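Bandeo Kitchen Cell — Fault Review Meeting
3 April 2020
Present: Ruxandra Tudose (chair), Radosław Witkowska (controls), Elbridge site team by phone
Minutes: R. Witkowska

1. Left arm, plate release fault

Witkowska reported two protective stops on the left arm during the plate task. Both were logged as a force limit trip at the wrist while the gripper was at the dish rack. The first came at cycle 1,404. The controller held position and the brakes engaged on both arms. No injury and no damage to the cell.
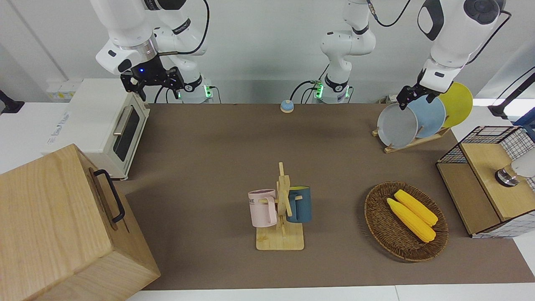 The force log shows side load building before each trip. Witkowska's view is that the gripper closes off-center on the plate rim and the plate then binds between the pegs. Tudose asked whether the rack had moved on the mat. It is not fixed down, and its position was last checked before the Huslow software update. Elbridge to send the old rack offsets for comparison.

2. Recovery after a stop

The restart routine opens the gripper before it checks for a held part. With a plate in the fingers this is a drop hazard. Tudose wants the order reversed before any unattended running. Witkowska noted that the change also affects the mug and basket tasks — all three call the same routine. 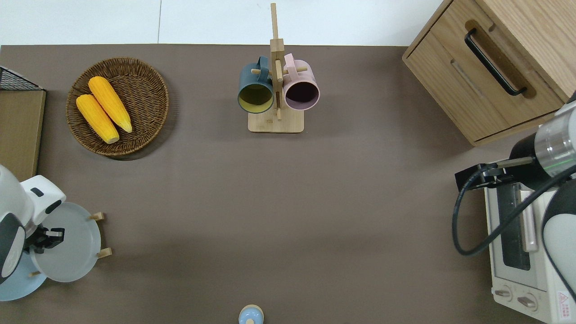
Item 2: gray plate in the gripper at the dish rack.

Elbridge asked if the force limit could be raised in the meantime. Not agreed. The limit stays at 26 N until the cause is known.

3. Test plan

Plate pickup from the mat is to be tested apart from rack placement, at reduced speed, with one person at the stop button. 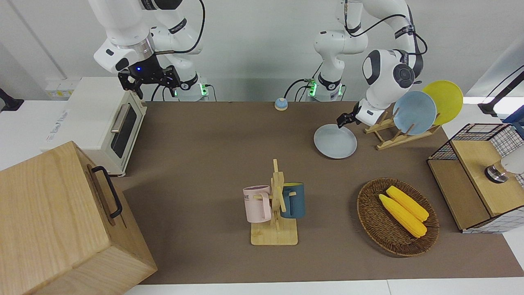

Gripper height at the rim will be logged on each attempt, along with wrist force. Ghiță finger pads were discussed as a possible fix for slip. Deferred until the offsets have been compared.

4. Actions

Witkowska: reverse the order of the restart routine and retest all tasks that use it.
Elbridge: send rack offsets from before the update.
Tudose: approve a clamp for the dish rack; amend the cell risk assessment to cover dropped plates.

Unattended running remains suspended. To be reviewed in May.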